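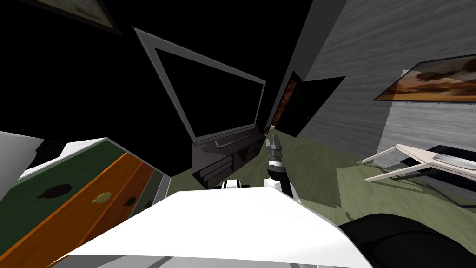 Je plaide depuis des mois, auprès de quiconque veut bien m'écouter, pour que l'on passe plus de temps à ranger des salons qui n'existent pas. Je m'explique. Un robot domestique apprend à ouvrir un tiroir en regardant quelqu'un l'ouvrir, des dizaines et des dizaines de fois, dans des pièces différentes, et une bonne partie de ces pièces peuvent très bien être calculées par une machine. Un meuble télé, une commode, un tableau au mur, une porte qu'on a laissée entrouverte : tout cela suffit à faire un vrai terrain d'apprentissage, et je trouve ça formidable !

On m'oppose toujours le même argument, celui du « faux ». Les lumières seraient fausses, les frottements seraient faux, la moquette verte ne ressemblerait à aucune moquette connue. D'accord, d'accord. Mais regardez ce que l'on demande à ces exemples. On ne leur demande pas d'être beaux, on leur demande de couvrir des situations. Or une commode à façades orange surmontée d'un plateau vert foncé, avec un bouton jaune au milieu de boutons bruns, je n'en ai jamais croisé chez personne, et c'est précisément ce qui me plaît : un système qui a vu des commodes de toutes les couleurs cesse peu à peu de croire qu'un tiroir est forcément blanc.

À Dutville, où je travaille, notre jeu de démonstrations compte 1 807 épisodes. Le premier lot, 495 épisodes, a été enregistré avant que nous ayons la moindre règle d'écriture, et cela se sent (l'un s'arrête dès que la main touche la poignée, un autre continue jusqu'à ce que le robot soit revenu au centre de la pièce, un troisième contient un long moment où l'opérateur réfléchit). J'ai longtemps voulu jeter ce lot. Je ne le veux plus. Nous l'avons réannoté, nous avons découpé les débuts et les fins, et il nous sert encore presque chaque semaine, surtout pour les approches un peu bizarres que les opérateurs entraînés ne font plus.

C'est d'ailleurs mon premier point de désaccord avec une certaine école, celle de la démonstration parfaite. Dans beaucoup d'équipes, on efface tout ce qui hésite. Le bras part droit, saisit, tire, relâche, terminé. Les courbes sont lisses et tout le monde est content. Puis on lance la politique apprise, la base du robot s'arrête deux doigts trop loin du meuble, et voilà une machine qui n'a jamais vu personne se rattraper ! Je veux des reprises, des mains qui reculent, des opérateurs qui se sont mal placés et qui corrigent. Je veux aussi des points de vue pénibles, une caméra embarquée qui regarde la pièce de travers, avec le corps blanc du robot qui mange une bonne partie du bas de l'image et cache le sol juste devant. Le robot, lui, passera sa vie avec ce corps-là dans son champ de vision. Autant qu'il s'y habitue tôt.

Deuxième désaccord, plus discret : la place que l'on donne aux opérateurs. Dans les articles, ils tiennent en une ligne. Dans la pratique, la qualité d'un jeu de données tient à leur confort et à leur humeur. Chez nous une séance dure 60 minutes, pause comprise, et j'ai dû me battre pour ne pas l'allonger. Un opérateur fatigué ne fait pas forcément plus d'erreurs, il fait toujours le même geste, et c'est bien pire. On perd la variété sans s'en apercevoir, les épisodes réussissent tous, les compteurs montent, et le système apprend une seule façon d'aborder un tiroir. Les collègues de Bokley ont commencé à laisser les leurs choisir l'ordre des tâches. Je leur ai piqué l'idée en mars et je ne reviendrai pas en arrière.

Reste la question de la simulation contre le réel, qu'on me pose à chaque présentation comme s'il fallait prêter serment. Je n'ai aucune envie de choisir. La cuisine d'essai de Fellbridge m'a appris des choses qu'aucun moteur physique ne m'aurait dites, à commencer par la manière dont un tiroir trop plein résiste sur les derniers centimètres. Le simulateur, de son côté, me donne une pièce neuve en nettement moins de temps qu'il n'en faut pour déplacer un canapé, il me laisse rejouer un épisode avec une autre lumière, il me donne la position exacte de chaque objet sans que personne sorte un mètre ruban. Quel luxe, quand on y pense ! Le format Lahtinen, que nous avons adopté pour les deux sources, oblige à noter les mêmes champs de part et d'autre, et cette petite contrainte administrative a fait davantage pour notre travail que bien des nouvelles architectures.

Alors oui, il y a des déceptions. Près de 2 épisodes simulés sur dix finissent écartés au premier tri, souvent pour une consigne mal rédigée, par exemple « range la pièce » sans que l'on sache quoi ni où. Il faut relire ces consignes à voix haute, les faire relire par quelqu'un qui n'a pas vu la scène, accepter qu'on les réécrive. Ce travail-là n'a rien de spectaculaire et je l'adore. J'aimerais que les laboratoires publient leurs consignes ratées avec le reste, et qu'ils gardent les épisodes écartés dans un dossier à part, accessible, avec le motif du rejet. Le nôtre sera ouvert dès que les annotations seront relues.

Dernière mise à jour : mars

Contact | © Carnets de Dutville, tous droits réservés | Retour en haut de page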